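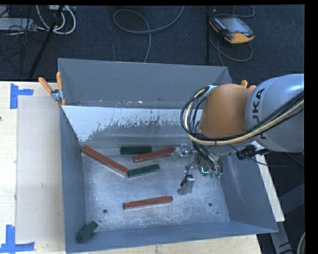 2 min read

Home | Music | Film | Ask Us

How does a song get into the charts?

A music chart is a list of the songs people are playing and buying most. The Mudo chart has 40 places and comes out every week.

Each time someone streams a song, it gets counted. On this chart, a play only counts after 30 seconds. Downloads and records are added too. The song with the highest total is number one.

Edin Shehu checks the Mudo totals. If one listener plays their favourite song all day, only 5 plays count – the rest are left out.

A song can drop down the list and climb back up. Holiday songs do this every year.

Print this page | Email to a friend

Contact us | © Mudo Kids | Back to top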